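Call for participants: help us compare hand-held grippers on everyday laundry

Tesfamariam is looking for people who like fiddling with tools and don't mind clothes on the bed. We're starting a new round of gripper trials in October and would love to have you along!

The job is to handle garments on a bed using a hand-held gripper with two fingers, one in each session type, and then tell us how it felt. Blue cloth on a plain fitted sheet is where everyone begins. We have 586 recordings from the Loltdale round and want to reach 2,006 with this one, so there's plenty to do.

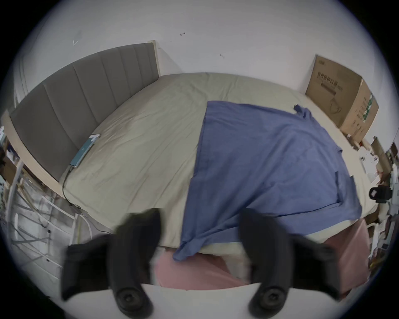
Brigitta Eder joined the Loltdale round and wrote to us afterward that the first hour was all thumbs, that thin fabric kept sliding out of the fingertips, and that by the second afternoon she was arguing for softer pads and wanted to try every set we had. She would like the handle a bit lighter, too.

We want more of that kind of feedback. You'll try 2 sets of finger pads and 2 camera positions, one on the gripper and one at head height, and fill in a short form after each. Strong opinions are very welcome (so are drawings).
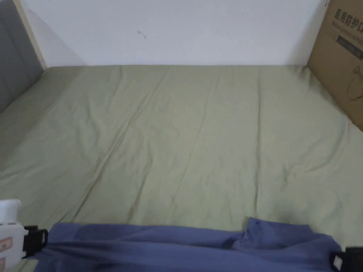

Both fingers on the blue cloth, view from head height.

Who can apply: anyone 18 or over who can stand and use one hand comfortably for up to an hour at a time. Left-handers, please do apply, we have far too few of you. No background in robotics needed.

Where and when: Trekalden, starting at 9 in the morning, with a long lunch break. Sessions are paid by the hour and travel within town is covered.

To sign up, send a few lines about yourself to Lorenz Hauser at the Tesfamariam front desk and mention "Wornen trials" in the subject line.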